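Handset Intake and Bench Sorting: Frequently Asked Questions

August
By Nghĩa Vũ, Jarkanus Device Recovery

Print this page | E-mail this page

These answers cover phones sent to the Jarkanus bench through the Brandell collection points. Questions about laptops and tablets are handled separately.

What condition does a phone have to be in?

Any condition is accepted, provided the battery is not swollen, leaking or punctured. Cracked glass, dead displays and missing buttons are all fine. Last year the bench logged 2,986 handsets, of which 1,238 had display damage of one kind or another.

How should I pack a phone with broken glass?

Cover the display with clear packing tape, running the strips the long way and overlapping them slightly. Put the phone in a padded envelope on its own. Do not wrap it in a paper towel; the fibers catch on the fragments and have to be picked out by hand.

Do I need to remove the SIM and memory card?

Yes. Cards found at intake are destroyed and cannot be returned. If the SIM drawer is jammed, write "SIM inside" on the intake slip.

How are damaged and intact phones kept apart?

Sorting is done on a bare white tabletop, where glass fragments and small screws show up easily. Phones with display damage are assessed separately from phones with an intact display. A small tray can be set between the two so that a damaged unit and an intact one do not touch. Glossy screens scratch readily, and a single loose chip is enough to move a phone down a grade.

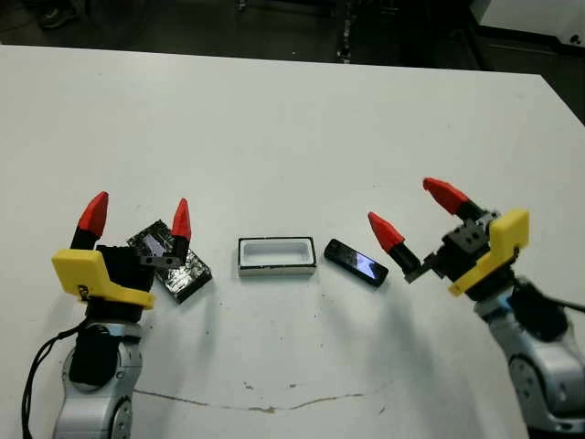
What do the display grades mean?

Grade A: no marks visible at arm's length.
Grade B: light scratches, no cracks.
Grade C: one or more cracks, glass still flat.
Grade D: glass crazed, lifted or crumpled over a large part of the surface.

Grades A and B go on to function testing. Grade C is tested only if the model is on the current parts list. Grade D goes directly to teardown.

Can a Grade D phone be repaired and sent back to me?

No. The bench does not do customer repairs. The Đỗ counter takes repair work, but it will not accept a phone that has already been logged here.

Is my data erased?

Phones that power on are reset and then overwritten using the Starano utility. Phones that do not power on have the main board removed and shredded. An erasure record is issued in both cases and lists the serial number, the method used and the operator's initials.

How long does sorting take?

Allow two weeks from the date the envelope is scanned in. Batches of more than 167 units are split and may be graded on different days, so the records for one shipment can arrive separately.

I disagree with the grade. What can I do?

Reply to the grading notice before the teardown date printed on it. Hưng Đoàn handles regrades and will need the intake number and the serial number. Once a phone has been taken apart, its grade is final.

Print this page | E-mail this page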